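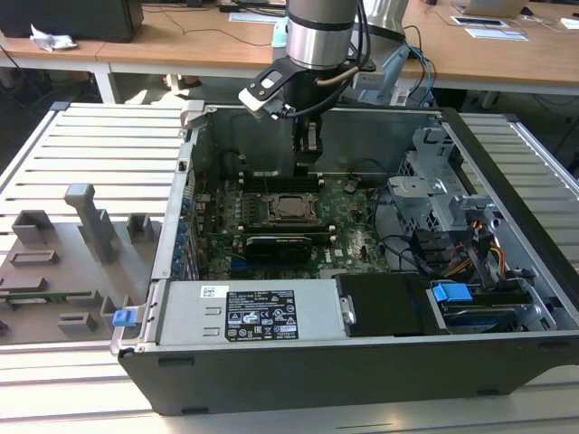

Old towers, new owners

Salamatu Okoro has run the repair side of Bodik for six years, and most of what she repairs is office workstations. She works with the case on its side and the panel off. "You want the board flat in front of you," she says. "Then you can get at the memory and the processor."

Drives are the first thing buyers ask about. She thinks the processor deserves more attention. 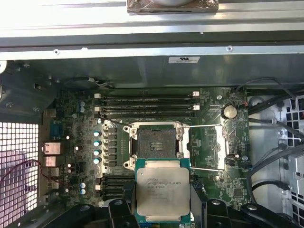
"With a Xeon, you lift the lever, open the plate and keep your fingers off the pins," she says. "Bend one and you may need another board."

A basic rebuild takes her 30 minutes – longer if the cables are a mess. The next batch goes to Tsikata in June.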